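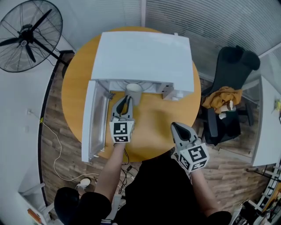 Neltow Manipulation Group

Home News People Papers Contact

Good news on the microwave task! A policy trained only on demonstrations from our hand-held grippers – no robot arm in the loop – now gets the paper cup in and shuts the door in 117 of 150 tries. Rania Hakim and Tipene Cosgrove collected 1000 short demonstrations for it, with marker cubes on both grippers to track the hands. Adding just 50 more in a second kitchen helped a lot with doors it had never seen. Karim Haddad will show the results in November, and we can't wait.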